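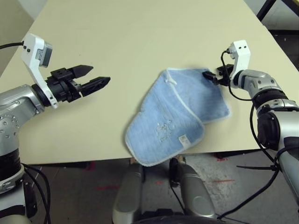 수건의 네 귀퉁이를 둘러싼 오래된 불화

2020년 5월 24일 일요일

우리 집에는 수건을 접는 방법이 둘 있다. 내 방법과 틀린 방법이다. 이 원칙은 결혼 전까지는 아무 문제 없이 지켜졌고, 결혼한 첫 주에 무너졌다. 아내는 수건을 반으로 접고 다시 반으로 접은 뒤 돌돌 말았다. 나는 길게 세 번 나누어 접고 가운데를 꺾었다. 욕실 선반 앞에서 우리는 서로를 한참 바라보았다. 수건을 마는 사람과 한집에 살게 될 줄은 몰랐다는 얼굴이었을 것이다. 아내 말로는 내 표정이 더 심했다고 한다.

살림을 다루는 글은 대개 수건을 두 줄로 끝낸다. 냉장고 정리에는 여덟 쪽을 쓰고 양념통 라벨에도 사진을 석 장이나 싣는 잡지가, 수건은 "잘 말려 차곡차곡 갠다"로 넘어간다. 차곡차곡이라니. 그 네 글자 안에서 얼마나 많은 집이 싸우고 있는데. 편집장에게 이런 취지로 항의했더니 그럼 직접 써 오라고 했다. 그래서 봄 내내 수건 이야기를 하고 다녔다. 전화를 받아 준 분들께 감사드린다. 수건 때문에 전화했다고 하면 보통은 판매 전화인 줄 안다.

귀퉁이부터 잡는 사람들

플렘브리지에서 작은 여관을 꾸리는 스틸리아니 바실라키스는 첫마디부터 단호했다. "귀퉁이를 못 잡으면 아무것도 못 잡아요." 수건이란 물건은 식탁 위에 툭 던져 놓는 순간 네모이기를 그만둔다. 앞면과 뒷면이 섞이고 한쪽 끝은 제 배 밑으로 기어 들어간다. 어디가 긴 변인지도 알 수 없다. 이때 손바닥으로 전체를 문질러 펴려고 들면 주름이 자리만 옮긴다. 바실라키스는 가장 만만해 보이는 귀퉁이를 하나 집어 들고, 거기서 시접을 따라 손끝을 미끄러뜨려 이웃 귀퉁이를 찾는다. 둘을 찾으면 나머지는 저절로 늘어진다. 들어서 한 번 털고 상 위에 내려놓으면 끝이다.

말로는 이렇게 쉽다. 집에 와서 따라 해 보니 내가 찾은 이웃 귀퉁이는 번번이 대각선 건너편의 것이었다. 그러면 수건은 삼각형이 된다. 삼각 수건은 목에 두르고 만화 주인공 흉내를 내는 것 말고는 쓸 데가 없다. 다시 전화를 걸어 사정을 말했더니 바실라키스는 웃지도 않고 물었다. "상표가 어느 쪽에 달렸는지는 보셨어요?" 보지 않았다. 나는 상표를 사자마자 가위로 잘라 내는 사람이고, 그 덕분에 방향을 알려 주는 유일한 표지판을 평생 내 손으로 없애 온 셈이었다.

여관 세탁실에서는 하늘색 수건과 흰 수건을 따로 갠다. 하늘색은 손님방, 흰색은 식당 쪽이다. 흰 것이 더 고급이냐고 물으니 그저 앞 주인이 남기고 간 것이라고 했다. 여관의 전통이라는 것은 대체로 이렇게 만들어지는 모양이다.

상이 넓어야 마음이 넓다

수건 접기에 관해 내가 가장 오래 무시해 온 것은 바닥이다. 나는 침대에서 접었다. 텔레비전을 보며 무릎 위에서 접은 세월도 길다. 호텔 세탁물 업체에서 일했던 에스킬 탕엔은 이 대목에서 처음으로 언성을 높였다. "침대요? 침대는 푹신하잖아요!" 푹신한 곳에서는 눌러도 눌리지 않는다. 접은 선이 금세 되살아나 일어나고, 가장자리를 맞추려고 당기면 이불까지 따라온다. 그는 매끈하고 단단한 상을 권했다. 수건을 다 펼치고도 사방으로 손 하나가 놓일 만큼은 넓어야 하고, 광이 나는 것보다 무광이 낫다고 했다. 번쩍이는 상판에서는 얇은 수건이 제멋대로 미끄러진다는 것이다.

색에 대한 의견도 있었다. 탕엔은 베이지처럼 옅은 색 상을 좋아한다. 진한 색 상에서는 보풀이 눈처럼 보여서 일할 마음이 사라진다는데, 보풀이 상 색깔을 보고 떨어지는 것도 아닐 테니 결국 눈에 안 띄면 괜찮다는 말이다. 나는 이 살림 철학에 깊이 공감한다.

우리 집 식탁은 수건 한 장을 펴면 소금통과 우편물과 언제부터 있었는지 모를 건전지가 모두 가장자리로 밀려나는 크기다. 그래서 접기 전에 치워야 하고, 치우다 보면 우편물을 읽게 되고, 우편물을 읽다 보면 수건은 저녁까지 의자 등받이에 걸려 있게 된다. 탕엔은 이 과정을 듣더니 한참 말이 없다가, 수건을 접는 날과 우편물을 읽는 날을 따로 정하라고 했다. 업계의 조언이라기보다는 상담에 가까웠다.

셋으로 접을 것인가, 넷으로 접을 것인가

이제 본론이다. 접기에는 크게 세 당파가 있다.

먼저 반의반파. 반으로 접고 또 반으로 접는다. 빠르고 누구에게나 가르칠 수 있고, 초등학생도 불만 없이 따라 한다. 약점은 옆모습이다. 선반에 쌓아 놓으면 벌어진 끝이 이쪽저쪽으로 나와서 책을 거꾸로 꽂은 책장처럼 보인다. 이 당파 사람들은 그게 보기 싫다는 생각을 아예 하지 않으므로 약점이라고 불러도 타격이 없다.

다음은 삼단파. 긴 변을 따라 셋으로 접고, 그것을 다시 반이나 셋으로 접는다. 끝이 안으로 숨어 앞면이 말끔하다. 나는 여기 속한다. 그런데 삼분의 일이라는 지점은 눈으로 찍기가 어렵다. 한쪽을 조금 욕심내면 반대쪽이 모자라고, 고치겠다고 도로 펴면 방금 낸 자국이 남아 다음번 손을 엉뚱한 곳으로 끈다. 삼단파는 그래서 남들이 두 장을 접을 동안 한 장을 접고, 대신 남들이 접은 두 장에 대해 의견을 말한다.

끝으로 말이파가 있다. 아내의 당파다. 좁은 바구니에 세워 꽂기 좋고, 꺼낼 때 옆의 것이 무너지지 않는다. 여행 가방에도 잘 들어간다. 여기까지는 나도 인정한다. 다만 말아 놓은 수건은 어째서인지 김밥을 떠올리게 하고, 샤워를 마치고 나온 사람에게 김밥 생각이 꼭 필요한지는 따져 볼 일이다.

직물 가게 바시르를 하는 푼밀라요 오비는 세 당파를 모두 나무랐다. 접는 방식은 선반 깊이가 정하는 것이지 사람이 정하는 게 아니라고 했다. 줄자를 들고 선반부터 재라는 것이다. 그는 손님이 수건을 고르면 집 선반이 얼마나 깊은지 묻는데, 대답하는 손님은 거의 없다고 한다. 나도 대답하지 못했다. 전화를 끊고 재 보니 내 삼단 접기는 우리 선반보다 손가락 한 마디쯤 길었다. 그동안 문이 잘 안 닫히던 까닭을 경첩 탓으로 돌려 왔는데, 경첩에게 미안하게 됐다.

1000번의 빨래

오비의 가게에는 스티르켈이라는 상표의 수건이 벽 한 면을 차지하고 있다. 포장에는 1000번을 빨아도 모양이 그대로라고 적혀 있단다. 오비는 그 문구를 읽어 주고 나서 덧붙였다. "천 번 빨 때까지 누가 세고 있겠어요." 그래도 세는 사람이 있다. 이웃 동네의 무사 라왈은 새 수건을 산 날부터 세탁기 옆에 공책을 두고 금을 그었다. 내가 전화했을 때 금은 754개였다. 수건의 안부를 물으니 한쪽 귀퉁이가 조금 늘어났고 나머지는 멀쩡하다고 했다. 어느 귀퉁이냐고 물었더니 널 때 늘 먼저 집는 오른쪽 위라고 한다.

이 이야기를 듣고 우리 집 수건들을 꺼내 보았다. 과연 유난히 처진 귀퉁이가 있었다. 늘 같은 데를 잡아 털고, 같은 데를 집게로 집고, 같은 데를 들어 올려 개기 때문이다. 라왈은 요즘 일부러 돌려 가며 잡는다. 나도 해 보았는데 사흘을 못 갔다. 손은 가던 데로 간다. 상표라도 남겨 두었으면 기준이 되었을 텐데, 앞서 밝혔듯이 그것은 이미 가위에게 넘어갔다.

부드럽게 쓰는 요령에 대해서는 모두의 말이 비슷했다. 섬유유연제를 아끼고, 널기 전에 세게 털고, 다 마른 뒤에 갠다. 덜 마른 수건을 개면 선반 전체에서 지하실 냄새가 난다. 마른 것 같은데 확신이 없을 때는 시접을 만져 보면 된다. 가장자리는 천이 겹쳐 있어 제일 늦게 마른다. 바실라키스는 수건을 뺨에 대 본다고 했는데, 손님이 보고 있을 때는 하지 않는단다.

접는 순서, 굳이 원한다면

취재를 마치고 내 방식도 조금 바뀌었다. 상을 비운다. 우편물은 읽지 않고 통째로 옮긴다. 수건을 내려놓고 가까운 귀퉁이를 잡은 다음 시접을 따라가 둘째 귀퉁이를 찾는다. 삼각형이 되면 욕을 한 번 하고 다시 한다. 긴 변이 몸 쪽으로 오게 펴고, 손날로 가운데서 바깥으로 밀어 준다. 여기까지 오면 접는 일 자체는 금방이다. 두꺼운 목욕 수건은 마지막에 접힌 등 쪽이 문을 향하게 쌓고, 얇은 손 수건은 그 옆에 따로 둔다. 같이 쌓으면 큰 것이 작은 것을 타고 기울어져서 어느 아침 누군가의 머리 위로 내려온다. 그 누군가는 나였다.

새로 빤 것은 밑에 넣으라는 권고도 들었다. 위에 올리면 맨 위 두 장만 평생 일하고 밑의 것은 은퇴 생활을 한다. 지난 12월에 선반 바닥에서 발굴한 수건은 색이 새것이나 다름없는 하늘색이었는데, 아내도 나도 산 기억이 없었다. 지금은 가장 자주 쓰는 수건이 되었고, 서로 자기가 샀다고 주장한다.

아내와의 협상은 선반을 나누는 것으로 타결되었다. 위 칸은 접고 아래 칸은 만다. 처음에는 위 칸이 더 넓어서 내가 이긴 줄 알았는데, 키가 작은 쪽이 위 칸을 쓸 일은 없으므로 위 칸을 채우고 꺼내고 다시 채우는 일은 모두 내 몫이 되었다. 이번 주에는 처가에서 보내온 수건 상자가 하나 더 도착했다. 열어 보니 전부 말려 있었다.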